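Cleswood Supper Club – how the August money got spent

Hi all, and thanks again for the 2,000 from the Shboul Fund! I promised you an update before the fall menu starts, so I'm writing this at the kitchen table with the receipts spread everywhere.

Short version: we're busy. We served 145 suppers in August, our best month yet, and the Tuesday sitting has gotten so full that I've split it in 2 (early one at five, later one at half past six). People grumbled for a week and then picked their favorite. The early crowd is mostly families, the later one is folks coming off shift at the Madis plant, and they eat like it.

Most of the grant went on the secondhand oven from Skoder – a big ugly thing that heats evenly, which the old one never did. Delivery cost us another 100 that I hadn't planned for, so the new serving trays will have to wait. The rest is going on dry goods: rice, lentils, flour, and more canned tomatoes than I ever want to carry up those steps again.

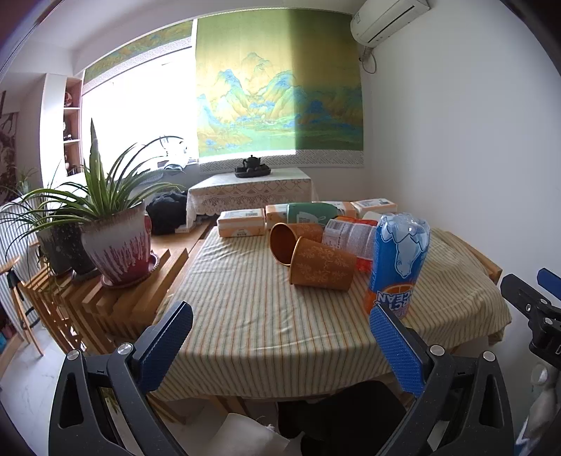 Tanveer Qureshi
Supper Club Coordinator

I also want to mention tablecloths, silly as it sounds. We used to eat off bare tabletops, and ever since the cloths went on, people stay longer and talk more. The striped ones are my favorites. They do wrinkle, and I've given up ironing.

Still to do: get the extractor fan looked at, find a second cook for the late sitting, and sort out cold storage before the holidays. I'm waiting on a price for the fan and will send it over when I have it. Come and eat with us any Tuesday – just let me know which sitting.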